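Valla 3: análise do software de preensão e planeamento

Publicado a 18 de fevereiro
Por Simão Quintela

O Valla é um pacote de controlo para braços de seis e sete eixos com pinça paralela. Junta num só instalador a calibração olho-na-mão, a segmentação de objetos, a geração de candidatos de preensão e o planeamento de trajetória. Usei a versão 3 durante várias semanas na bancada, com uma câmara pequena no punho, e comparei-a com o Trollska, que é o que tínhamos instalado antes.

Instalação e calibração

A instalação corre num contentor e demorou menos do que eu contava. O único problema foi o controlador da câmara, que pede uma versão do núcleo mais recente do que a que vem na nossa distribuição. A documentação menciona isto numa nota no fim da página, quando devia estar no início.

A calibração olho-na-mão é guiada. O programa propõe as poses, o utilizador aprova cada uma e o braço move-se. São 8 poses no modo rápido e até 209 no modo completo. Fiz o modo rápido em todas as montagens e só passei ao completo numa delas, onde o erro residual estava alto por culpa de um parafuso mal apertado no suporte. Apertado o parafuso, o modo rápido chegou.

O ficheiro de calibração é texto simples e pode ser guardado no repositório. No Trollska era um binário e cada atualização obrigava a repetir tudo.

Perceção

O módulo de segmentação trabalha sobre a imagem do punho e, se existir, sobre uma segunda câmara fixa. Só testei a do punho. Com ferramentas de mão o resultado é bom na maioria dos casos. As máscaras fecham bem no contorno e mantêm-se estáveis enquanto o braço se aproxima.

As falhas aparecem em três situações: superfícies com reflexo, fundos com muito padrão e peças de duas cores. Na última, o modelo tende a separar o punho de uma ferramenta em vários objetos, um por cada zona de cor. Há um parâmetro, merge_radius, que junta regiões vizinhas. O valor de fábrica é demasiado baixo para ferramentas com borracha e plástico. Subi-o e o problema quase desapareceu, mas passou a juntar peças pequenas que estavam encostadas umas às outras. Não há forma de definir o parâmetro por classe de objeto, e isso faz falta.

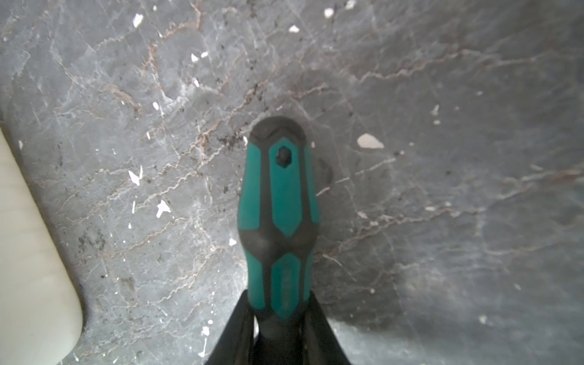
Chave de fendas na vertical entre os dedos da pinça, vista da câmara do punho. Punho preto e verde-azulado sobre uma superfície cinzenta com veios.

A vista do punho é também a que o Valla usa para verificar a preensão. Depois de fechar os dedos, o programa compara a pose estimada do objeto com a pose esperada e atribui uma pontuação. Abaixo do limiar, abre e tenta de novo. Com objetos compridos segurados por uma ponta, a estimativa do eixo é boa, mas a rotação em torno desse eixo é pouco fiável quando o desenho do punho se repete a toda a volta. Para arrumar uma chave num suporte isto não interessa. Para encaixar uma ponta sextavada, já interessa.

O foco é outro limite. Com lente de foco fixo, parte do objeto seguro fica menos nítida do que o resto, e letras gravadas no punho podem não se ler. Quem pensa usar o leitor de texto do Valla para identificar ferramentas depois de as agarrar deve contar com isso. Eu desliguei-o.

Geração de preensões

O gerador propõe candidatos, ordena-os e mostra-os sobre a nuvem de pontos. A interface deixa bloquear direções de aproximação, o que poupa tempo em bancadas com paredes ou prateleiras. O número máximo de candidatos vem a 500. Reduzi-o para 243, depois de umas tentativas, sem notar diferença na qualidade da primeira escolha, e o ciclo ficou visivelmente mais curto.

A força de fecho é definida por objeto ou por perfil. O perfil "borracha" é demasiado prudente e deixou escorregar algumas ferramentas pesadas. Criei um perfil próprio em poucos minutos. Os perfis exportam-se em YAML e o Abílio Ramalho, que trabalha com outra marca de pinça, conseguiu usar o meu mudando apenas a escala.

Planeamento

O planeador é a parte mais forte. As trajetórias são curtas, sem voltas estranhas do cotovelo, e repetem-se de forma consistente de uma execução para outra. O objeto agarrado é acrescentado ao modelo de colisão automaticamente, com uma margem configurável. Falta planear com restrições de orientação só em parte do percurso. O pedido está aberto no fórum desde julho e Min-kyu Hyun, da equipa de desenvolvimento, respondeu que está previsto, sem indicar data.

Registos e ferramentas

Cada execução grava imagens, estados das juntas e decisões do planeador num único ficheiro, que se abre no visualizador incluído. Andar para trás no tempo e ver que candidato foi rejeitado, e porquê, ajudou-me mais do que qualquer página do manual. Os ficheiros crescem depressa e não há rotação automática. Tenho um script que apaga os antigos.

A API em Python está bem organizada. A de C++ está atrasada em relação a ela e falta-lhe, por exemplo, o acesso aos perfis de força.

Pontos a favor
Calibração rápida e guardada em texto
Planeador consistente
Visualizador de registos

Pontos contra
merge_radius global
Perfil "borracha" fraco
API de C++ incompleta
Sem rotação de registos

Avaliação: 4 em 5

Recomendo-o a quem já tem o braço a funcionar e quer deixar de manter o seu próprio código de preensão. Para quem precisa de orientação exata da peça na mão, convém pedir a licença de teste e experimentar com as peças reais antes de comprar. A próxima análise será ao Aksoy, na mesma bancada.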